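Opinion > Education > Technical schools

Let the students' robots do the boring work

24 comments 200 shares

Every spring the technical college in Trenomport, where I teach the second-year automation course, receives the invitation to the Fikidov Cup. It is a competition for student robots. The robots drive along a track, they collect rubber balls and throw them into a bucket, and there is music and a person with a microphone. For six years I brought a team. This year we did not go, and several parents and one member of the college board have asked me to explain it. I prefer to explain it in public, where I can take the time to choose my words. English is my third language and in meetings I am always too slow.

My opinion is simple. I think that a student project in robotics should be about ordinary work, the kind which a person does in a kitchen with half of her attention. I think also that it should have no winner. The first part of this opinion makes people smile. The second part makes them angry, so I will leave it for a little later.

In September we began a project which the students called Samuel. I asked why Samuel and I received three different explanations, so I do not repeat any of them. The task of Samuel is to put a kitchen table in order with robot arms. There are plates and a rack, some mugs, a drawer, a bell, a basket. The students may decide which jobs the arms must do, and they must write down each job in words before they program or teach anything. This writing was my condition. They did not like it.

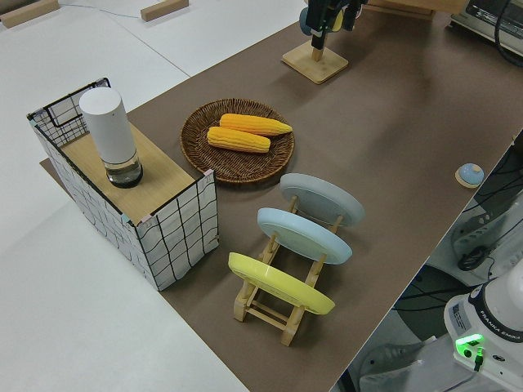 The writing is the part of the project I would defend first. A student comes to me with the sentence "The robot puts the corn on the plate." Good, I say, which corn, which plate, and where is the plate? If it stands in the rack, must it first lie down? Who lays it down? If there are two cobs, is the job finished after the first one? After ten minutes of this the student is a little annoyed with me, and the sentence has become half a page. Then we read the half page aloud and somebody from the other side of the room finds a hole in it. I have taught programming in the usual way for many years, with exercises from a book, and I never saw a class argue so seriously about the meaning of the word "finished".

With the rubber balls this discussion did not exist. The rules of the Cup are written by the organisers, they are clear, and they fill 24 pages. A student who reads them carefully knows what is a point and what is a fault. All the thinking about what the task means has been done before by adults. What remains is to be fast. I don't say that being fast is worthless, and I remember very good evenings before the Cup, with pizza boxes on the floor and a wheel that would not turn. But when I look back at those teams I see that the same two or three students did the work each year and the others made the banner.

My colleague Osian Penry does not agree with me, and he has permitted me to give his arguments here. He took care of the team together with me and he believes that young people need a date on the calendar and an opponent. Without the Cup, he says, the work becomes soft. Nobody stays until eight in the evening for a dish rack. He says too that the public understands a race, that the local company Granier gave us money for the race, and that it will be difficult to ask Granier for money so that a machine can hold a plate. He said this to me in the corridor with quite a loud voice, and then he helped me to carry the plates upstairs.

I take the argument about money seriously. I wrote to Granier myself. The answer was polite and short, and the sum for this year is smaller than before. If the college wishes to judge my decision by this sum, then it was a bad decision. I would only ask the board to remember what the money was used for in the past. A large part of it went to the bus, the hotel and the shirts. The robot which threw the balls was taken apart every summer, and what the students had learned about that particular bucket was of no use to the next group. The racks and the baskets stay in the cupboard and next year other students will find new trouble in them.

About the argument of the late evenings I can only tell what I see. Some evenings the room is empty at five. On other evenings I have to send people home. I cannot find the rule behind it. In December there was a week in which the whole group was occupied with the mugs, with the question how a handle goes over a peg and comes off again, and two students who had never said a word in my lessons were drawing pegs on the whiteboard in three colours. I do not know if the opponent was missing for them. I did not ask, I was afraid to disturb.
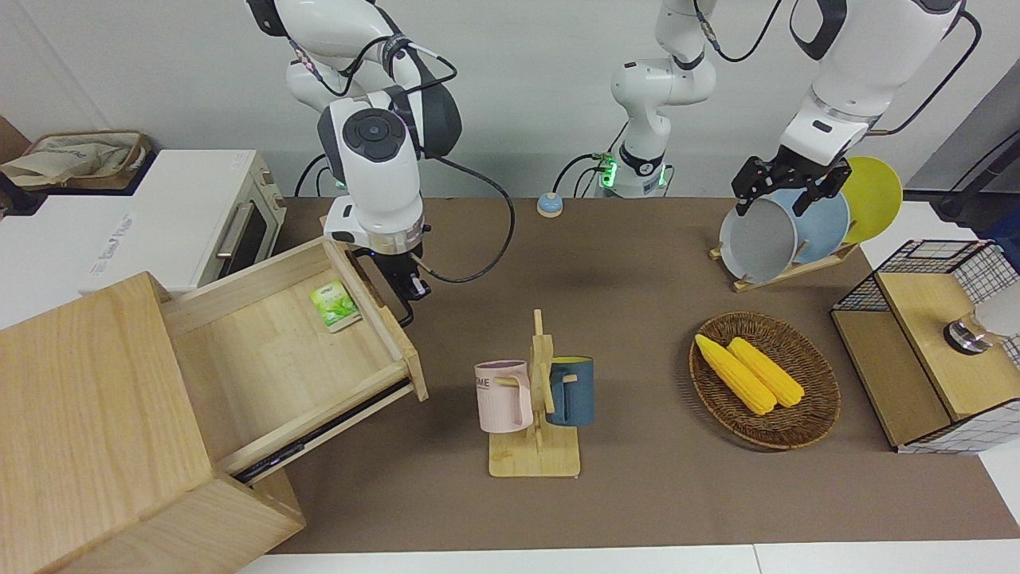 Two arms are harder than one, and this is a fact which students should meet early. A person does not notice that her hands have an agreement. With the robots the agreement must be made by somebody, and in our room it is made by people of eighteen and nineteen years who sometimes do not agree about anything. One group works on the drawer, another group works on the plates. Each group is proud of its own arm and considers the other arm as a kind of weather. Then comes the moment when one gripper has the side of the open drawer and the other one has the grey plate in the rack, with the mugs on their stand between the two jobs, and the groups must talk. Which arm may move first? If the drawer is still out, where can an elbow pass? There is a packet of green tea in that drawer, and it has its own half page of text, and the authors of this half page would like to be consulted. I have tried for years to teach cooperation with posters and with group marks. I now believe that a shared table teaches it better, on the condition that the teacher sits down and is quiet.

I promised to speak about the winner. When I say that there should be none, people hear that there should be no standard, and they think of a school where everybody receives a medal. The students of Samuel receive no medal and their marks are not generous. Each one must choose a job, write what counts as done, and then let a student from another group judge it with the text in the hand. If the text says that the plate must stand in the rack and the plate leans, the judge must decide about the leaning, and must sign. In the first round the judges were kind to their friends. In the second round they had become terrible. One girl refused a job of her best friend for the reason that the word "basket" in the text could mean any basket in the world. The friend did not speak to her until lunch, and then corrected the text.

Is this preparation for a profession? The board member put this question to me and I find it a fair one. I worked for ten years in factories before I became a teacher. I never threw a ball into a bucket there, it is true, but I also never hung a mug on a stand. What I did was to stand next to a machine with an unhappy customer and to look together at a sheet of paper where somebody had written "the part is placed correctly". Correctly! Whole weeks of my life have disappeared into this word. The customer had one picture in his head and we had another one, both were reasonable, and the machine stood still in the middle. If I can send into the world each year a few young people who become nervous when they see the word "correctly", I am content with my salary.

There is another thing, and here I am less certain. The Cup taught my students that a robot is a kind of athlete. It is strong and quick, and it wins or it loses. I notice that they carried this idea out of the school, and when they spoke about automation in a warehouse or in a hospital they spoke as if there were two teams, the machines and the people, and one only had to wait for the result. The students who spend their afternoons with plates speak differently. They complain more. They say that a drawer is a horrible object, and they have started to respect people who do small things all day with their hands. One of them told me that his mother works in a canteen and that he had watched her loading the racks for the first time in his life, really watched, and that he could not have written it down. Perhaps he would have learned this also with the rubber balls. I doubt it, but I cannot prove it.

I do not ask that other schools stop to go to Fikidov. The organisers are friendly people and they work hard for little thanks. Osian would like to bring a small team again next year and I have told him that I will not stand in his way, he may have the key of the workshop and the old wheels. What I ask from the board is modest: that Samuel may keep its room for a second year, and that its students can present it on the open day in the main hall, on the same floor as the others. They will need a long table and a socket near the wall. I have already written this down on half a page, and two of my students have sent it back to me with corrections.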